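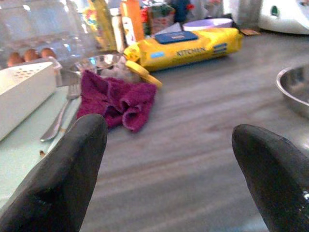
**Wemlow Adds Plain and Oat-Topped Cups to Snorradóttir Skyr Line**

03/03/2024 — Wemlow, the maker of Stendis cultured butter and Snorradóttir skyr, is adding two products to its chilled dairy range. Snorradóttir Plain Unsweetened is now sold in a 16 oz (453 g) tub, and a new single-serve cup with a separate oat topping will go on sale at the same stores.

Until now the brand has been sold only in single-serve fruit flavors. Shoppers who wrote to the company asked most often for a larger plain tub that could be used for breakfast and in cooking. The new tub is made with skim milk and live cultures. It has no added sugar, thickeners or flavoring. The lid can be snapped back on, and the foil seal underneath has been made thicker after a small number of seals on the fruit cups came loose in shipping.

The single-serve cup holds the same plain skyr and has 90 calories before the topping is added. The topping is toasted oats with a little honey and salt, packed in the lid so it stays crisp. It contains no nuts, but it is packed on a line that also handles almonds, and the label says so.

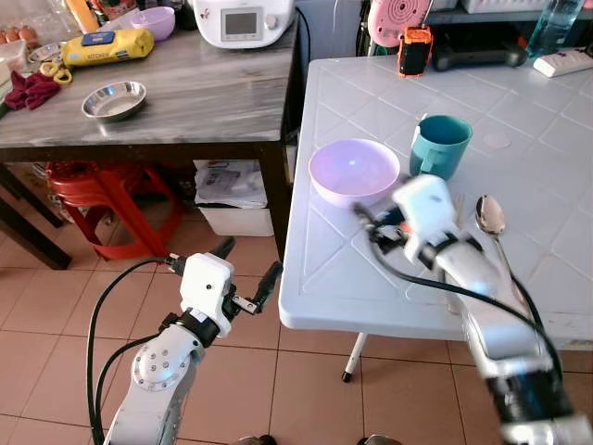 *A bowl and mug on a white folding table.*

Both products are distributed by Haledar, which has carried Stendis butter since the brand's first year. They will be in 42 grocery stores at launch, in the yogurt case next to the fruit cups. A wider rollout is planned for December, once a second filling line is running at the Wemlow dairy. The fruit cups stay on sale, with no change to recipe or size — strawberry, blueberry and pear.

Wemlow is also changing the date marking across the Snorradóttir line. The use-by date moves from the base of the tub to the side, in larger type. Tubs with the old marking will remain on shelves until they are sold and can be used as normal up to the date shown. Once opened, the plain tub should be kept in the refrigerator and eaten within five days.

Stores that want to stock either product should contact their usual Haledar sales representative. Case sizes, shelf labels and current trade prices are listed in the spring order sheet.

**About Wemlow**

Wemlow makes cultured dairy foods for grocery stores and small cafes. Its brands are Stendis and Snorradóttir.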